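Task Recorders and Floor Guides (paid, part-time) at Neva

Posted in May. We read applications as they arrive and will keep reading until the places are filled.

Hello, and thank you for stopping to look. We are Neva, a company that packs, stores and sends out household goods, and for the past while we have been bringing robots into our work at the Bawa warehouse. We're now looking for people to join the team that teaches them, and we would love to hear from you whether you have spent years on a packing line or have never set foot in a warehouse in your life.

First, a little about how we got to this point, as people always ask at interview. The Bawa warehouse handles 3,067 different items, and for most of its life every one of them was picked up, turned over, checked and put down by a person. Two winters ago we put in a conveyor and a pair of sorting arms from Jedis, and they took over the heaviest lifting, which was very welcome (ask anybody's back). They were much less use with anything soft, floppy or oddly shaped. A box is a box, but a bag with a strap can lie in any number of ways, and the arms would stop and wait for somebody to come over and sort things out. So our packers found themselves walking up and down all day rescuing robots, and quite rightly they told us it was not much of a job.

What came out of those conversations was Nurow, our in-house training programme. The idea is that people do everyday handling tasks by hand, using gripper tools, and the recordings are used to teach the arms how such things are done. Hanging up a bag, taking it down again, opening a drawer, moving a bottle from the floor to a table: small jobs that most of us do without thinking, and that a machine finds surprisingly hard. Several recorders work in the same room at once, each at their own task, and there's a fair bit of chatter between takes.

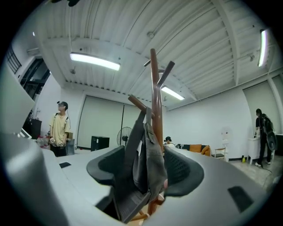
By Nhyira Aidoo, Floor Lead, Nurow programme

I started at Bawa as a packer, so let me tell you what the work is like from this side of it. A recorder's shift is four hours, morning or afternoon, with a proper break in the middle and shorter rests whenever you want them. You wear a cap and a backpack, and you hold the grippers. The first day feels very strange indeed! You reach for something you have reached for a thousand times and your hands seem to belong to somebody else. By the end of the first week most people have stopped noticing, and then the questions become more interesting. Do I go for the strap or the top of the bag? Do I come at it from the left? We want you to do it your own way, and we want the fumbles too, so please don't worry about being neat.

You would have a task card for each session and a floor guide nearby to reset things, answer questions and keep count of the takes. Recorders and guides swap over if they like. Several of us prefer a bit of each.

Now for the part that people are sometimes shy of asking. Will this work take jobs away from the packers? We talked about this for a long time before we began, and what we agreed is written down and pinned up in the canteen. No permanent packer at Bawa loses their post because of Nurow. Some jobs are changing, though, and I would be fibbing if I said everybody was delighted about it. There is less lifting and less walking. There is more checking, more looking at screens, and more deciding what should be done with the awkward things the arms can't manage. A few colleagues miss the old pace and the company of a full line, and we've kept one hand-packing line running partly for that reason. If you join us you will meet them at lunch, and I hope you'll ask them what they think.

What we are looking for

You should be comfortable on your feet for much of a shift and happy to do the same small task many times over. Patience matters a good deal more than strength. You don't need any technical knowledge, and all training is paid at the full rate from the first hour. If you would need a chair, a lighter set-up, or shorter sessions, tell us and we will work it out with you. Left-handed people are especially welcome, as we have very few.

What we offer

Contracts run for six months, up to 20 hours a week, with paid holiday and free tea, coffee and soup. Recorders who finish their contract receive a completion payment of £399, and may apply for permanent posts at Bawa on the same footing as existing staff. Recordings are used for training our own machines, and you can ask to see yours at any time.

How to apply

Write to Dede Dramani in the people office at Bawa, by email or by post, and tell us a little about yourself and which shifts would suit you. A page is plenty, and we don't need a formal CV. You are also welcome to come and try the grippers before you decide: we hold an open hour every Friday at 2 pm, and you can simply ask for Dede at the front desk. Bring a friend if you'd like one with you, and wear flat shoes.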